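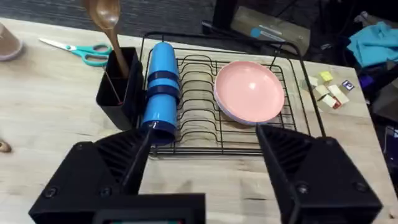 A two-finger gripper stays happy for years if you give it ten minutes of care now and then, and I love those ten minutes! Ours is on a Stovness arm that gets practiced on dishes. Start with the fingertips. Before you run anything, bring the open gripper down over a real job and look at both tips against it. A wire dish rack with a glossy tumbler lying along one side is a wonderful test, with thin rods and a round shiny cup so close together. If one tip sits nearer the work than you expected, check the finger screws before you touch any settings.

Cleaning the pads

Ridged pads pick up dish soap film and crumbs, and then round things start to slip. Use an old soft toothbrush and warm water with one drop of soap, and brush along the grooves — never across them. Wipe with a damp cloth, then a dry one, and let the pads air out before you close the fingers.

Snugging the screws

Power off first. Turn each screw by hand with a short driver until it just stops. Printed plastic strips easily, so put the long handle away. I dab a dot of nail polish across the screw head and the plastic (any bright color will do), and a broken dot shows me at a glance which one has moved.

The spoon check

Close on a wooden spoon handle, low down, and give the bowl a gentle nudge sideways. If it swings, clean the pads again or look for a worn ridge.
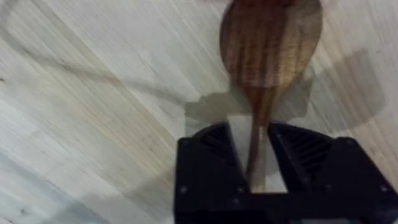 Clila wrote in to say that a spoon handle is too forgiving, and that a chopstick finds a worn pad much faster. Good tip, and I've added it to my own routine! Keep the spare pads flat in a lidded box, away from the heater.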